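Chapter 6
Sorting and Clearing Mixed Household Items
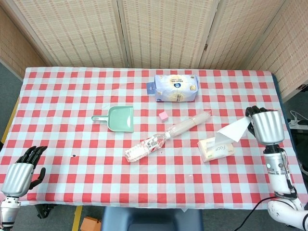
Chapter 5 dealt with surfaces that hold one class of object, such as a stack of plates or a basket of folded towels. Most tables in daily use hold several classes at once. A soft package, a cleaning tool and a drink bottle may lie within reach of one another, and each belongs in a different part of the home. This chapter sets out a method for clearing such a surface in a fixed order and for recording the result.

6.1 Terms

A mixed surface is any horizontal surface that holds items from two or more storage classes. The storage class of an item is decided by where it is kept, and its material plays no part. A plastic dustpan and a plastic bottle are therefore in separate classes: the first goes back to the cleaning closet, the second to the kitchen or the recycling bin.

A soft package is one whose outline changes under light pressure. Soft packages are lifted from beneath or held across the short side. A small item is one that can be covered by the tip of a thumb. Dice, buttons and game cubes fall in this group.

6.2 The covering

A checkered tablecloth gives the worker a ready-made grid. Positions can be noted by row and column, counted from the near left corner. The same pattern makes small items harder to find when their color is close to that of the checks; a pink cube on red and pink squares is a typical case. Small items are removed first for this reason. The cloth is not pulled or shaken until the surface has been checked by hand.

6.3 Source of the data

The tables in this chapter are taken from the Parberg household survey, compiled by Chathurika Thambiah and closed on 18/12/2018. The survey covers 2,428 items on 300 tables in 138 homes. Storage classes follow the Guditz list, reprinted in Appendix B.

6.4 Order of work

Clear small items first, then bottles and other items that roll, then rigid tools, then soft packages. Wipe or change the covering last. Section 6.5 applies this order to a single table and gives the form used to record each item.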